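Section 4: Match day set-up of the Garovum scoreboard controller

4.1 Before you start

The controller must be paired with the display board as described in Section 3. Allow 90 seconds for the board to complete its self-test. The status light changes from amber to green when the test is finished.

CAUTION: Do not connect the controller to the board while the floodlight circuit is being switched. Voltage spikes can corrupt the stored team list.

4.2 Entering the fixture

1. Press MENU and select NEW MATCH.
2. Select the competition. For junior soccer, select SHORT HALVES.
3. Enter the home team, then the away team. Names longer than 12 characters are truncated on the board but stored in full.
4. Enter the kick-off time in 24-hour format.
5. Press STORE. The board shows both names and a score of 0–0.

Note: The controller holds 150 fixtures. When the memory is full, the oldest fixture is overwritten without a prompt.
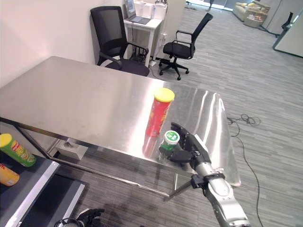
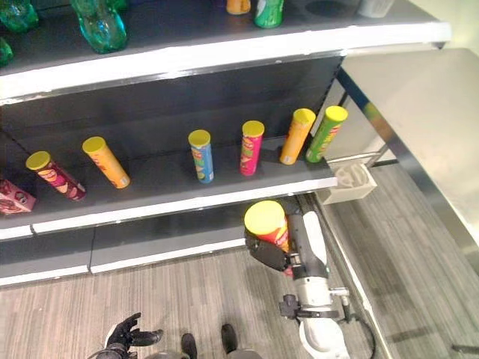 Canisters with yellow lids on the shelf.
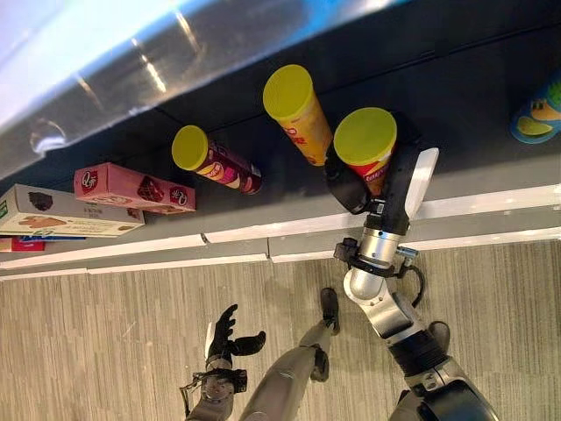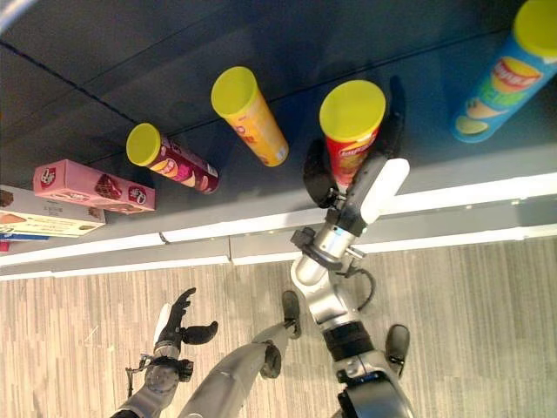
4.3 Recording goals

1. Press HOME + or AWAY + once for each goal. The minute is logged automatically.
2. Key in the scorer's guernsey number within 20 seconds, or press SKIP.
3. To cancel a disallowed goal, hold the same key and press CLEAR. The log entry is marked VOID and is not deleted.

Note: Goals in added time are logged as 45+ or 90+. If the clock has been stopped manually, the minute must be entered by hand.

4.4 Full time

1. Press and hold END for three seconds.
2. Check the score and the log against the referee's card.
3. Press CONFIRM. The result is locked and can only be changed with the supervisor code.

Error 159 indicates that the log and the displayed score do not agree. Open LOG, correct the entry and repeat step 3.

CAUTION: Switch the board off at the isolator before fitting the weather cover. The ventilation slots must be clear whenever the board is powered.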